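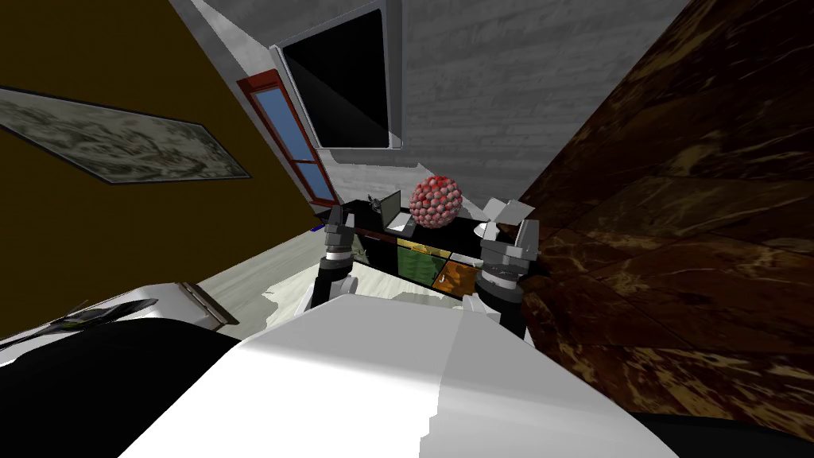
Simulated office view used in the desk trials, with the two arms of the robot model in front of the drawers.

Review: Meker 4 planning and simulation suite
Published September 14, 2020
Reading time: 6 minutes

Meker is a desktop software suite for programming two-armed mobile robots. It combines a physics simulator, a motion planner, a perception module and a behaviour editor in one installation, and is sold by subscription to laboratories, colleges and integrators. Version 4 was released in July. This review was conducted over 31 working days on the equipment of our software assessment unit, using a licence purchased at the standard institutional rate.

Scope of the assessment

The unit was asked to determine whether Meker 4 could replace the combination of tools now used in our teaching and applied research programs, chiefly the Prusholm planner and an in-house simulator that has become expensive to maintain. Six tasks were defined before installation. All were carried out in simulation, and the findings below should not be read as a statement about performance on physical hardware.

The tasks were set in furnished indoor rooms. The principal one was an office with a black desk against the far wall, an open laptop and a white open box on top, and a green drawer front beside an orange one underneath. Rooms of this kind are well suited to the evaluation of planning software, as the arms must reach over one object to get to another and the drawers have to be distinguished by colour.

Installation and licensing

Installation was completed without difficulty on two of our three workstation configurations. The third required a manual change to the graphics driver, which is described in the release notes but not in the installation guide. Licences are held on a local server. The server must be restarted whenever a seat is reassigned, and this will be an inconvenience to any centre running back-to-back classes.

Motion planning

The planner is the strongest component of the suite. Both arms are treated as a single kinematic group by default, and collision checking between them was reliable throughout the trials. Where Prusholm users are accustomed to planning one arm, freezing it and then planning the other, Meker accepts a joint goal and returns a coordinated trajectory. Paths were smooth and, in most cases, short.

Drawer opening was handled through a constraint template in which the user nominates a handle, an axis and a travel limit. The template behaved correctly once set up. Its defaults are poorly chosen, however: the travel limit is initially zero, and the error returned ("goal unreachable") gives the operator no indication of the cause. Two of our assessors lost most of an afternoon to this before finding the relevant field.

Reaching to the right end of the desktop was less satisfactory. With the box flaps modelled as separate bodies, planning time rose sharply and the planner occasionally gave up. Merging the flaps into a single collision mesh resolved the problem at some cost to realism.

Perception

The perception module segments the rendered camera view and attempts to fit a known model to each region. It performed well on flat, plainly coloured surfaces. The two drawer fronts were separated correctly in every trial, including those in which the robot base was pitched and the room appeared steeply tilted to the camera. Tilt compensation is new in version 4 and is a marked improvement.

Irregular objects gave more trouble. The desk carried a red spherical model covered in small rounded bumps tipped in pale pink and white. The module's fitted sphere tended to settle at the level of the tips, so that grasp poses were generated slightly too far from the centre and the grippers closed late. A tolerance setting is available, but it applies to the whole scene and cannot be assigned to one object. The veined marble wall on the right also produced spurious edges under the default filter. The light grey wall next to it did not.

Behaviour editor

Behaviours are assembled as trees, either graphically or in a text format that can be placed under version control. We recommend the text format. The graphical editor is legible for small trees but becomes crowded quickly, and its undo history is cleared on every save. Breakpoints may be set on any node, and the simulator can be stepped backwards from a breakpoint. This last feature was well regarded by all assessors and has no counterpart in Prusholm.

Rendering and playback

Rendering quality is adequate for instruction and for the preparation of perception data. Surface textures and colours are easily exchanged, and a room can be given new walls in a few minutes. Recordings play back at variable speed with joint values displayed alongside. Export is limited to the vendor's own format and one video format. The Tesfamariam converter, which many of our partner institutions rely upon, will read the former only after the joint names have been edited by hand.

Documentation and support

The reference manual is thorough. The tutorials have not been fully updated, and four of them refer to menus removed in this version. Support requests were acknowledged on the same day and answered within six days at the longest. The quality of the answers was good.

Assessment

Meker 4 is recommended for advanced courses and for research groups whose work depends on coordinated two-arm planning. It is not presently recommended for introductory classes, where the unhelpful error messages would place an undue load on instructors. Groups working mainly on perception should wait for object-level tolerances, which the vendor lists among its planned features without a date. Existing Prusholm licences should be maintained through the current academic year.

Reader comments

lab_tech_west: The zero travel limit got us as well. You can override it in the project defaults file, and then every new drawer template picks it up.

Corrigan: Was the tilt compensation tested with the base moving, or only with it stationary? We see drift in the former case.

Reviews desk: Stationary only. A moving base was outside the scope of the six tasks.

mtl_robotics: We merged box flaps too. Planning is much faster, but don't forget to split them again before you generate training images.

Contact the reviews desk | © 2020 Lellport Centre for Applied Software | Back to top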